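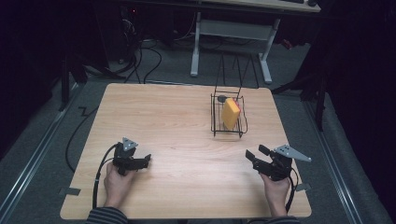

Figure 4. Bimanual collection with the hand-held grippers, Hulldale site.

4.2 Loss of gripper signal during collection

Of the 3,892 episodes recorded at the Hulldale site, 93 were rejected for a fault we did not plan for. In each of them the opening width reported by one gripper froze while the camera stream and the pose estimate carried on as normal. The replay software accepted these files without a warning, and a policy trained on an early batch learned to hold its fingers still at the moment of release. Both hand-held grippers are cabled (Figure 4), and the cable on the right-hand unit hangs down near the right edge of the table. We traced 88 of the rejected episodes to this side. When the operator reached across to the left, the cable pulled on its connector and the encoder line opened for a moment. The Drivance interface board then repeated its last good value until it was restarted.

The fault was hard to see from the operator's position. The fingers moved freely in the hand, and the status light on the board stayed green because it reports power only. Rehema Lema found the problem on a Friday while checking finger width against video for the basket and sponge task. In one file the fingers opened on video, yet the recorded width was flat from start to end.

Three changes were made. The connector was replaced with a locking type from Alexiou, and the cable was clamped to the gripper body so that a pull no longer reaches the plug. The Plimow logger now stops an episode if the width value stays exactly the same for four seconds — a live encoder always shows a little noise, even with the fingers at rest. Operators also open and close both grippers fully before each episode.

The remaining five rejected episodes came from the left gripper. We could not reproduce that fault on the bench, and its cause is still unknown. The files are kept in the release under a separate label and were not used in training.

Posted in March by Rehema Lema
4 comments
Contact | Copyright Plimow | Back to top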